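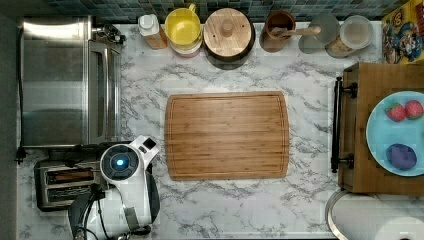

Counter cell, overhead view, arm at left.

Skamen counter cell: maintenance meeting, April 2023
Present: Karla Serrano (chair), Yolotzin Magaña (minutes)

1. Arm and cabling
Serrano reported that the wrist joint bolts were checked against the Pernidness service sheet. Two were below torque and were reset. Cables below the wrist to get a second tie at the next stop. Magaña to order ties.

2. Side camera
Mount had drifted. Agreed reference for realignment: full cutting board in view, plate at lower left, tiled wall along the right edge. Lock screw to be replaced.

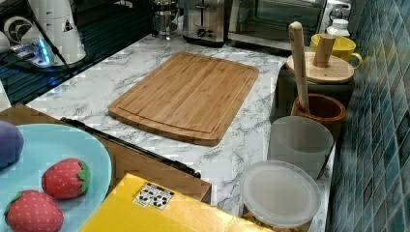 3. Wrist camera
Lens cleaned and focus left as is. Recalibration to be run every 1,000 cycles, logged by whoever runs it. Magaña asked that the board corner and groove be used for the quick check between runs. Agreed.

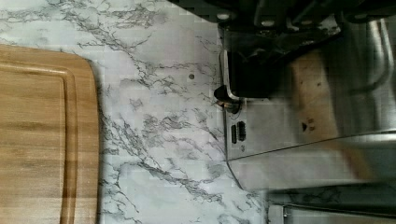 Wrist camera, board corner and steel appliance.

4. Layout
Board stays in the middle of the counter. Its angle may vary between runs. Toy fruit remains on the blue plate. Serrano to send the layout sheet to Stevens at Ellimville.

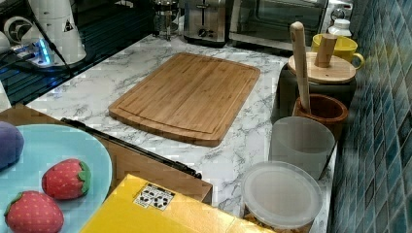
Side view, board and plate.

5. Open items
Spare gripper pads: 6 on order. Full arm service moved to November.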